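Learning to read a lease, late

I signed my first lease at nineteen without reading it. I signed my fourth the same way. The fifth one I read all the way through, twice, with a pencil, and I've been telling people about it ever since, so I may as well write it down.

The apartment is a one-bedroom on the second floor of a brick building near the Verton bus stop. The rent was fair and the kitchen had a window. The landlord, Bhupendra Joshi, emailed me the lease as a scan, 11 pages, slightly crooked. I printed it at work.

The first thing I noticed was how much of it was old. There was a paragraph about the use of the coal chute. There is no coal chute. There was a rule against hanging carpets from the front railing, and one about roof antennas. I think the document had been copied from building to building for decades, and each owner had added a page and taken nothing out.

The second thing I noticed was the cleaning clause. It said the tenant would pay a flat $412 for cleaning on leaving, whatever the condition of the apartment. That was separate from the deposit. I had paid something like it at my last place and had assumed it was a penalty for the oven. I went back and checked, and it had been in the lease from the start, on page six, in a paragraph headed "Keys."

I asked my coworker Archana Kandpal what she would do. She used to manage a building of 50 units and has read more leases than anyone I know. She told me to write to the landlord with the clause number and a plain question: would he agree to take this out, and let the deposit cover cleaning if it was needed? She said to put no more than that in the email. I had drafted four paragraphs about fairness. I deleted them.

He wrote back the next morning and said fine. He crossed it out by hand, put his initials in the margin and asked me to do the same. He said he hadn't known it was in there.

After that I asked about two more things. One was the notice period, which was 90 days for me and 30 for him. We settled on 60 both ways. The other was a fee of $200 for "administration" each time the lease renewed. He wanted to keep that one. I asked what it paid for, and he said it paid for the form. We left it in, and I decided I could live with it. It comes up in January.

I also made a list of what was already wrong with the place. Chip in the bathroom sink, left of the tap. Bedroom door doesn't latch unless you lift it. A long scratch on the kitchen floor by the stove. Burn mark on the windowsill. I dated it 27th June and we both signed it. Idris Phillips, who had the apartment before me, came by for his mail while I was doing this and added two I'd missed, including an outlet in the hall that has never worked.
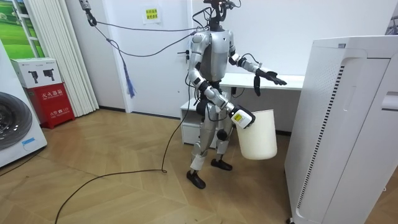
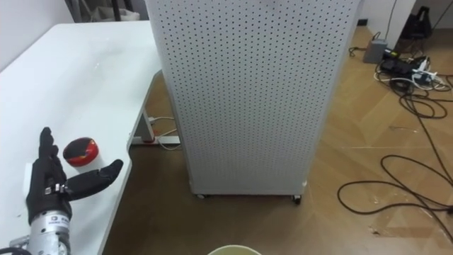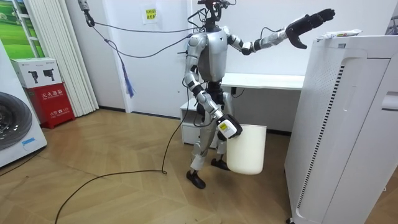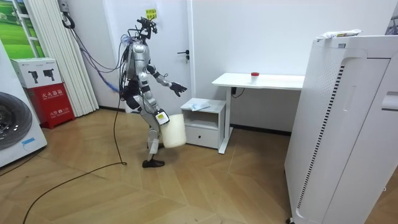

The one thing I'd do differently is ask about heat. The lease says heat is included. It doesn't say when it comes on or who decides. A neighbor downstairs tells me it is controlled from the basement and that the building stays cool until the owner thinks it's cold enough. I should have asked for a date, or a temperature, and had it written in next to the other changes. I've sent an email about it now, but I've already signed, so all I can do is ask.

A few people have asked whether I was worried about losing the apartment by raising all this. I was, a little. There was another couple looking at it the same week. But the whole exchange took three emails and one phone call, and at no point did Mr. Joshi seem bothered. I suspect he would have been more bothered by an argument two years from now over $412.

My copy is in the kitchen drawer with the list folded inside it. If he answers about the heat I'll add a note here.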